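ロボット実習 講義ノート 第4回
手先の比較:グリッパか、棒か

担当:Golshifteh Hashemi

前回は二本指のグリッパ Geris で物体をつかむ課題をしました。今回は同じアームの手先を棒に交換して、つかまないで押すだけの作業を考えます。先に配布した Prandico の設定資料を手元に置いて読んでください。

1.なぜ棒で押すのか

グリッパは開く幅、閉じる力、指の向きを決めなければなりません。棒の場合、決めるのは先端の位置と動く方向だけです。先端が丸い棒では、手首を回しても接触の形がほとんど変わりませんので、手首の角度は制御の変数から外すことができます。学習用のコントローラを比べるとき、この単純さは大きい利点になります。

ただし、棒は物体を持ち上げることができません。また、押した物体は自分で回転します。物体の中心から外れた点を押すと、進みながら向きが変わります。どれだけ変わるかは、板と物体の間の摩擦の分布によりますが、この分布は普通わかりません。

2.物体の形について

円柱は側面のどこを押しても、接触面の法線が中心軸を通ります。ですから最初の練習には円柱を使います。星形はもっと難しいです。棒が二つの角の間のくぼみに入れば安定して押せますが、角の先に当たると横へ逃げやすいです。ハート形は上のくぼみが同じような役目をします。反対側のとがった部分を押すことは、最初はすすめません。

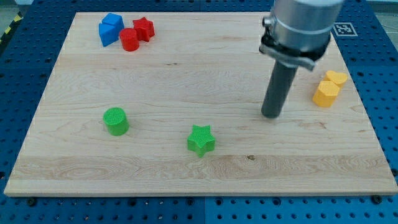
物体どうしが接触しているときは、もう一つ注意があります。一つを押すと、隣の物体にも力が伝わります。一つだけを動かしたい場合は、まず棒を物体の間に向かって動かし、すき間を作ります。すき間が棒の直径より小さいときは、外側から斜めに押して少しずつ離します。学生のプログラムで一番多い失敗は、目標の物体だけを見て経路を計算し、途中にある別の物体を一緒に押すことでした。

3.先端の高さ

棒の先端は板に近いほうがよいですが、押しつけてはいけません。高すぎると物体の上のほうを押すことになり、物体が傾きます。低すぎると板をこすり、アームの力センサに余分な値が出ます。木の板は完全に平らではありませんので、高さの校正は板の中央の一点だけでなく、四つの角の近くでも行ってください。11月に板を交換した後、校正をしないで始めた班がありました。その班の記録は比較に使えませんでした。

4.コントローラの比較

比較したのは Grajales と Brellell の二つです。Grajales は目標の位置へまっすぐ進む方式で、一回の押しの間は計画を変えません。Brellell はカメラの値を見て、押している途中でも方向を直します。

試行は全部で717回行い、そのうち456回が Brellell です。回数が同じではありませんから、成功の数をそのまま比べないで、割合で比べてください。一回の試行の制限時間は30秒です。時間内に目標の円の中に物体の中心が入れば成功とします。

円柱では二つの方式に大きい差はありませんでした。星形では Brellell のほうがよい結果でした。途中で逃げた物体を追いかけることができるからだと考えますが、棒が物体の反対側へ回る時間が長く、時間切れも21回ありました。ハート形の結果はまだ整理の途中です。

5.カメラについて

カメラの位置を少しでも動かした場合は、マーカーを使って座標の変換をもう一度計算します。アームがマーカーを隠す姿勢では検出が失敗しますので、計算の前にアームを待機位置に戻してください。押している間は、アーム自身が物体を隠すことがあります。Brellell はこのとき最後に見えた位置を使います。この仮定がいつ正しくないか、各自で考えてください。

6.次回までの課題

(a) 円柱と星形について、押す点と回転の方向の関係を図に書くこと。
(b) Geris でつかむ方法と棒で押す方法を、必要な変数の数で比べること。
(c) 二つの物体が接触している場合に、片方だけを動かす手順を文章で書くこと。プログラムは必要ありません。

コメント(3)

m_kaji
課題(b)の「変数」に、グリッパの閉じる力も入れますか。

G. Hashemi
はい、入れてください。説明が足りませんでした。

ペンギン班
星形のくぼみに棒を入れる話、助かりました。うちの班はずっと角を押していました……。高さの校正は、棒を付け直すたびに必要ですか?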